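Members' Bulletin: Marketing and Communications

Email consent records: what changes for member businesses

2022-09-19

The Farkska Traders' Association has completed its review of the way member businesses collect and keep email addresses for promotional mailings. The review was opened in April, after several members asked for guidance on old contact lists, and its findings are set out in this item together with the steps members are asked to take before the winter mailing season begins. 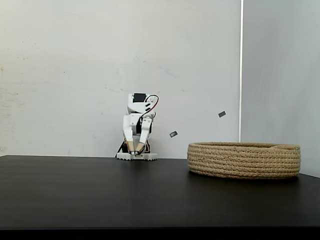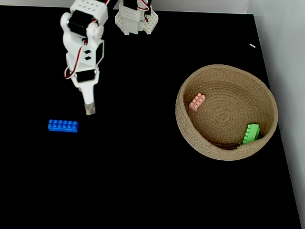
Qistina Krishnan writes that the guidance comes at a useful moment for smaller firms, many of which inherited a list from a previous owner and have never known whether they were entitled to use it. She asks in particular that the Association should give a plain answer on addresses gathered at trade counters, where a customer may have written down an email for a receipt and nothing more.

The answer is that an address given for a receipt should be used for the receipt. A customer who supplies an email so that a purchase can be confirmed, a delivery arranged or a repair collected has not asked to be placed on a mailing list. Members who wish to send promotional messages to such customers should ask them separately, at the time, and should keep a note of the reply. Certain exceptions may apply to existing customers who were given a clear chance to refuse. Members who intend to depend on an exception are advised to take their own legal advice first.

Findings of the review

The review covered 415 sign-up forms in use by members, both printed and online. Most were found to be clear about the name of the business and the kind of message that would be sent. The most common weakness was the box already ticked on the customer's behalf. Forms of this kind should be withdrawn from use and replaced. A further 17 forms gave no indication that the customer could later ask to be removed, and the businesses concerned have been contacted individually.

The review also looked at how long addresses are kept. Practice varies a great deal. Some members clear their lists every year, while others continue to send messages to addresses that have shown no sign of activity for a considerable time. The Association does not set a fixed period, but recommends that any address from which there has been no response for three years should be removed, or the customer asked once whether he or she wishes to continue.

Shared lists

Particular care is needed where two or more businesses have run a promotion together. The Dradness Road summer promotion, in which five businesses took part, produced a single list held by one of them. Customers who entered the prize draw were told that their details would be used to notify the winners. That list may not be divided among the participating businesses for later use, and those taking part have agreed that it will be deleted once the prizes have been claimed.

Members planning joint promotions should decide at the outset which business will hold the details and what customers will be told. Where each business wishes to send its own messages afterwards, each must be named on the entry form, with a separate box beside each name. A general reference to "our partners" is not sufficient for this purpose.

Frequency and content of mailings

Consent to receive messages should not be taken as consent to receive any number of them. Customers who leave a list most often do so shortly after a run of closely spaced messages, according to the returns supplied by members. The form should state how often messages are normally sent, and the business should keep to it. Seasonal offers may be added where the form mentions them.

Subject lines should reflect what the message contains. Wording which suggests a reply to an earlier enquiry, or an unpaid account, should not be used in promotional mailings. Each message must carry the trading name of the sender, a postal address and a working means of leaving the list. Requests to leave should be acted upon promptly and should not require the customer to log in or to give a reason.

Support for members

A model sign-up form is available from the Association office in printed and electronic versions. It may be altered to suit the business, provided that the wording on consent and removal is left as it stands. A short record sheet has also been prepared for members who do not use mailing software, with columns for the address, the date and the manner in which permission was given.

Two advice sessions will be held, the first at the Hartono Rooms and the second at the Andulura Centre. Both will cover the same ground and members need attend only one. Places should be reserved through the office, and members are welcome to bring a copy of their present form for comment. Customer lists themselves should not be brought to the sessions or sent to the office by email.

Members who hold lists acquired with a business, or bought from a third party, are asked to stop using them for promotional purposes until the origin of the addresses has been checked. Written questions may be sent to the office at any time, marked for the attention of the communications desk.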